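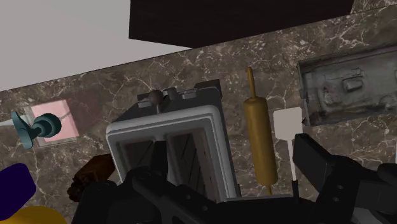 Figure 3. Simulated wrist view, gripper above a two-slot toaster on a cluttered counter.

October
By Jadwiga Sadowski and Eugeniusz Czarnecka
2 min read

4.2 Viewpoint selection for the slot detector

The wrist camera gives the finest detail on the bread slots, but the fingers and gripper body hide the near part of the toaster. Grellosus therefore keeps two pose estimates, one per viewpoint, and fuses them only when their yaw values agree.

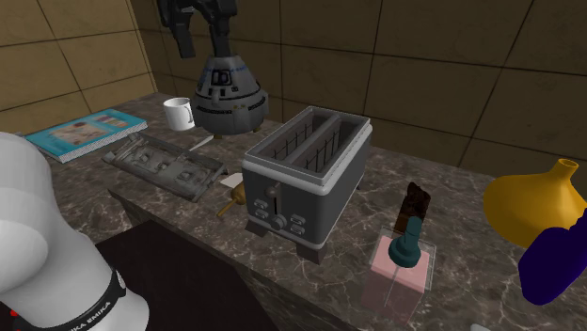
The external view supplies the lever and dial, which fix the front of the appliance and remove the half-turn ambiguity in the slot axis. We trained on 996 rendered layouts and held out 50. Clutter was sampled without regard to kitchen use - a vase or a book is as likely as a tray. If the estimates differ by more than 45 degrees, the planner discards the wrist value and requests a new approach pose. Fusion runs before collision checking, so a rejected estimate never reaches the trajectory optimizer.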